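Part-time dance floor help wanted – Plallow Social Dance, Flellton

Posted in: Jobs / Part time / Evenings

We need one more person for the beginner nights. Starting December, could be sooner if you're free. Read the whole thing before you write please, last time half the emails asked what was already in the ad.

What it is

Beginner line dance and two-step, upstairs at the old Fankhauser building in Flellton. Entrance on the parking lot side, not the street side. Class runs 3 evenings a week, doors at 6:30, music off by 9. You'd be the second teacher on the floor. Lead teacher calls the steps, you work the back rows and catch the people who get lost at the turn.

Also: checking names at the door, running the playlist, stacking chairs. Everybody stacks chairs.

Who we want

– Can dance both parts, lead and follow. Doesn't have to be pretty.
– Can count out loud over music without yelling
– Patient with people who have not danced since their own wedding
– Over 18, OK on stairs (no elevator, sorry, we've asked)
– Teaching experience nice, not required. Coached kids soccer? Fine. Put that in.

No competition people looking for a place to practice routines. We had that, it went badly.

Pay

Hourly, paid every two weeks, plus a half hour of setup for each night whether it takes that long or not. Rate depends on experience, we'll tell you on the phone before you come in so you dont waste a trip. Parking is free. Drinks from the cooler free too, within reason. No benefits, it's not enough hours.

The floor

It's 2,138 square feet, sprung, redone last summer. So no street shoes and no black rubber soles. Bring clean flat shoes to the tryout. Leather or suede bottom is best. Jeltus shoe bags are sold at the door if you forget yours but you'll need actual shoes to put in it.

What to wear

Nothing fancy. Plain T-shirt, loose pants you can bend in. No logos bigger than your hand. Cargo pants are OK, empty the pockets first – keys on the floor is how we got the first scratch.
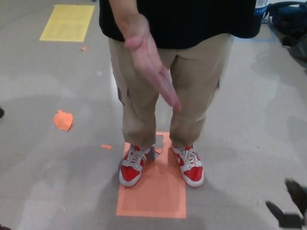 How to apply

Email the Plallow office with "floor help" in the subject line. A few lines about you, which evenings you can do, and a phone number that works. Resume optional. Video optional too, one minute is plenty, phone is fine, we wont watch a long one.

If it looks good we'll call and set up a tryout. You come to a regular class, dance the first half, then teach one eight-count to the back row. Tryouts are paid.

Open untill filled. If the ad is still up we're still looking.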